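Lockyer Plain Paper Cup: Review for Meeting Room and Catering Use

Reviewed by Delphine Begay, Supplies Assessment, Costell
Published Apr 16, 2024

The Lockyer plain paper cup is a single-use cup for cold and warm drinks, sold without lids, sleeves or handles. It was put forward in January as a replacement for the Otov cup, which has been the standard item in our meeting rooms and reception areas for several years. This review sets out the findings of the assessment and the terms on which the product may be ordered by departments.

Supply and packing

Cups are delivered in sleeves inside a plain carton of 200. The sleeves open cleanly at one end and can be folded shut again once part used. The carton is a convenient size for a standard stationery cupboard and may be lifted by one person. Staff should note that the outer label is printed on one face only, and cartons should be shelved with that face outward.

Two cartons were received for the assessment. One arrived with a crushed corner, and a small number of cups at the bottom of the sleeve had creased rims. These were set aside. The supplier replaced them on request, although the replacement took longer than the period stated in its terms.

Appearance

The cup is pale cream-white and carries no printed pattern. Several departments had asked for an unmarked cup for use with visitors, and the Lockyer product meets that request well. The colour is a little warmer than that of the Otov cup, and the two should not be mixed on the same tray where presentation matters.

Construction

The cup is of the usual shape, wider at the rim than at the base, with a rolled lip. The lip is evenly finished and comfortable to drink from. On the Otov cup the join at the rim could be felt distinctly, and this was the most frequent complaint made about it. No such complaint was received during the present assessment.

The side wall is smooth and of moderate stiffness. A full cup can be carried between rooms without the wall giving way under an ordinary grip. When filled to the brim the cup is less steady in the hand, and we advise leaving a finger's width below the lip.

Performance in use

Water, squash and fruit juice were served in the cups over the course of normal meetings. Cups left standing with cold drinks through an afternoon remained sound at the base and left no ring on the table. With tea the outside became too warm to hold comfortably for the first few minutes. The product is sold without a sleeve and is therefore recommended for hot drinks only where guests are seated.

The cups separate easily from the stack when taken singly. In the Ploduretti wall dispenser, which is fitted in both reception areas, the cups dropped correctly but on occasion 2 were released together. Adjusting the collar of the dispenser by one notch reduced the fault without removing it entirely.

Used with bottled drinks

Where bottled water is provided, one cup should be set out for each guest, upright and on the side away from the bottle, so that neither is knocked when the other is reached for. The cup has a narrow base and can be tipped by a sleeve or a sheaf of papers. It is best kept well clear of the table edge.

Disposal

Used cups should be emptied before disposal and stacked where possible. Departments are asked to follow the notice displayed at their own collection point, as arrangements differ between buildings.

Assessment

The Lockyer cup is approved for general use with cold drinks and for limited use with hot drinks. It is better finished than the product it replaces and its plain appearance is suited to formal meetings. The dispenser fault and the slow handling of replacements have been raised with the supplier. Remaining stocks of the Otov cup should be used before new orders are placed. The minimum order is one carton.
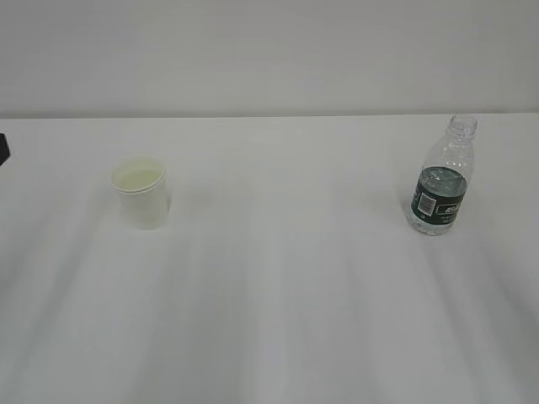
Plain paper cup and clear plastic bottle on a white tabletop.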